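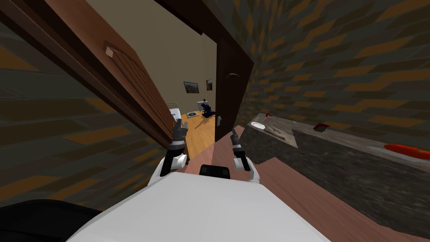 Lemis trial, apartment world, head view. Both arms up at the bedroom doorway, doors open.

May, week 2 of the Lemis evaluation license

Today was doors and passages. Lemis is the simulation package Bistora is offering us for the Endemville pilot, and Karthikeyan Kulkarni wants a yes or no on the two-arm module before the license runs out. I loaded the stock apartment and set up 16 runs at the doorway. 7 are logged, the rest go overnight.

Setup was easy. Arm presets load from one menu and the joint limits match our own sheet. Camera switching still drops the log window every time — I've reported it to Bistora.

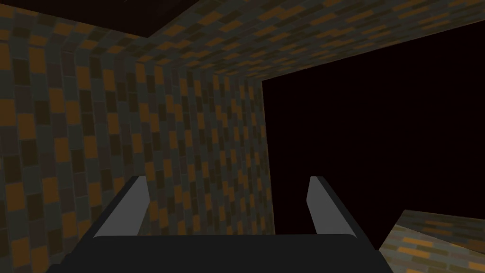 The wrist camera is the part of the package I have most doubts about. Default exposure is flat on the fingers and dim on everything else. Our grasp detector needs some depth cue behind the fingertips, and here it gets a repeating brick pattern between them and a big black opening on the right with no detail in it at all. I'd like to try a plain wall texture and a second light before blaming the detector.

To do:
Ask Bistora if wall textures can be swapped per room.
Rerun the same start poses with the Vương lighting pack.
Send Karthikeyan the log from the 7 runs, with camera settings.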